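We use cookies to keep this site working and to understand how it is used. By continuing you accept our cookie policy.

Diltlow Street Crossings and Frontages Program
Progress report to the Cernmont Fund
September 2021
Prepared by Shirin Kazemi, program manager

1. Period and scope

This report covers work since the June report. The grant supports two work packages: a condition review of marked crossings on shopping streets in Diltlow, and a study of how sidewalk space next to those crossings is used. Repainting and sign replacement are paid for from the town maintenance budget and are reported here only where they affect the program.

2. Crossings reviewed

The inventory contains 23 crossings. All have now had a first site visit. Each record holds the stripe condition, the type and position of the sign, the state of the curb and ramp, and any object that limits the view between a driver and a person waiting to cross. Records were entered on paper in the first weeks and later moved to the shared register. The paper sheets have been kept.

Stripe wear is uneven across the width of the road. Paint in the wheel paths goes first, and the outer stripes next to the curb often remain legible long after the center ones need work. We have therefore changed the scoring so that each crossing receives separate marks for the center and the edges. Crossings scored under the earlier method will be converted from the site photographs where these are clear enough, and visited again where they are not.

Two crossings were referred for early repainting. One of them is complete. The other waits on a utility trench that has to be closed and resurfaced first.

3. Frontages and sidewalk use

The second work package looks at the strip between the shop fronts and the curb. On the streets studied, this strip holds parked bicycles, signboards, planters and deliveries, and people leaving the crossing have to pass through it. The usual case is a crossing on a street of small shops, with a blue triangular crossing sign at the roadside and bicycles parked close together on the sidewalk near a storefront signboard. 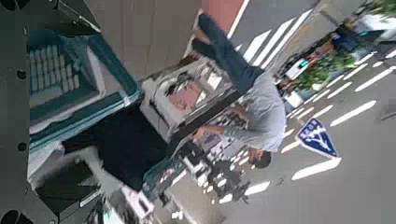

Bicycle parking is the item raised most often by shop owners. Most do not object to the bicycles themselves – several said their customers arrive on them – but they would like the stands placed farther from doors. The draft layout prepared by Hájek moves stands along the frontage and leaves a clear path from the ramp to the building line. It does not reduce the amount of parking on any street. Where the sidewalk is too narrow for this, the layout proposes stands in the curb lane on the far side of the crossing from approaching traffic.

Portable signboards are covered by an existing permit rule, which has not been applied consistently. We propose a short guidance note for shop owners before any enforcement. A draft is with the licensing office.

4. Budget

Spending is within the approved total. An amount of 2000 was moved from printing to site visits, as agreed with the fund's grants officer, to cover the return visits described in section 2. No further transfers are requested.

5. Delays and open points

The sign schedule is behind plan. The supplier has confirmed the posts but not the sign faces, and installation will be done in a single round once both are in stock. The comparison with Cirnham has also slipped – their crossing data uses a different condition scale and a conversion table is still being checked.

6. Next period

Return visits and conversion of the older scores will be finished first. The stand layout will then be marked out in temporary paint at two locations and left in place for comment. Results will be included in the next report together with the Cirnham comparison.

Related items
Diltlow crossings: June progress report
Guidance for shop owners on portable signboards (draft)
Bicycle stand layout, Hájek: drawings and notes
Cirnham crossing condition scale
Cernmont Fund: reporting template for street projects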